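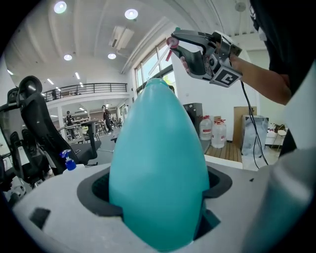

By Emese Szekeres

Makris Fire Station opens its restored engine house in October

The old engine house at Makris is opening its doors again! After two winters of repair work, the station's history room will welcome visitors from the first week of October, and everyone in Mutden and the villages along the Fimside road is warmly invited to come and look round.

There has been a fire watch of one kind or another in Mutden for a very long time. The earliest mention is in the parish accounts for 1492, where a payment is entered for leather buckets and a hooked pole "for the pulling down of thatch". That page has been copied out in large, clear lettering and hangs just inside the door, so you can read it without squinting at the old handwriting (the spelling is a treat).

From there the display follows the brigade through the hand pump years, when the engine was kept in a barn at Plomex Farm and the horses had to be fetched from the field, up to the building of the present station beside the river. The hand pump has come home as well. It spent a good part of its life under a tarpaulin at the farm, and its brass has been cleaned and its wheels rebuilt by retired members of the crew.
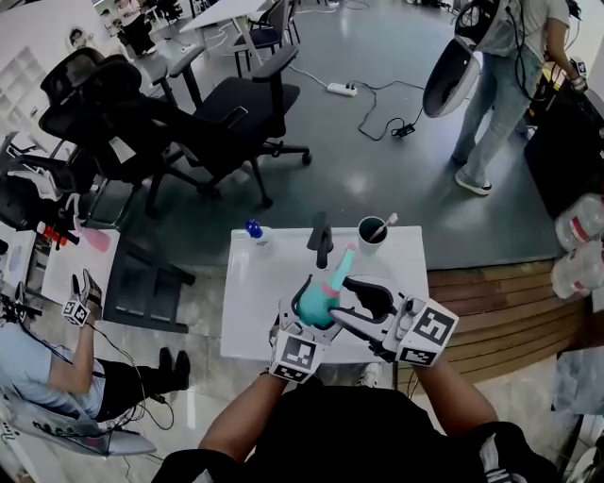 The doors themselves were the biggest job. There are 3 bays, and the timber in the middle one had rotted nearly to the hinges. New oak was cut to match, and the doors have been painted in the deep red that showed up under later coats of green and brown. The hose tower has been repointed too, and the bell is back in its bracket after a long spell in a cupboard.

"I grew up hearing that bell from my bedroom window and I never thought I'd be allowed to ring it," said Emese Szekeres, who has put together the display. "People have been bringing in helmets, log books, photographs of their grandads on the running board – we've had such lovely afternoons going through it all."

Makris is still a working station, so the crew will be on duty during visits and the yard must be kept clear at all times. Please park at the Fimside end and walk up by the footpath. The history room is on the ground floor with level access, and children are very welcome to try the hand pump, which takes two people on each side to get a decent jet.

Entry is free. The room will be open from 10am until 4pm on opening day, with the bell rung at noon. Anyone with old photographs or stories of the Mutden brigade is asked to bring them along, as there is a scanner at the front desk and originals can go straight home again with their owners.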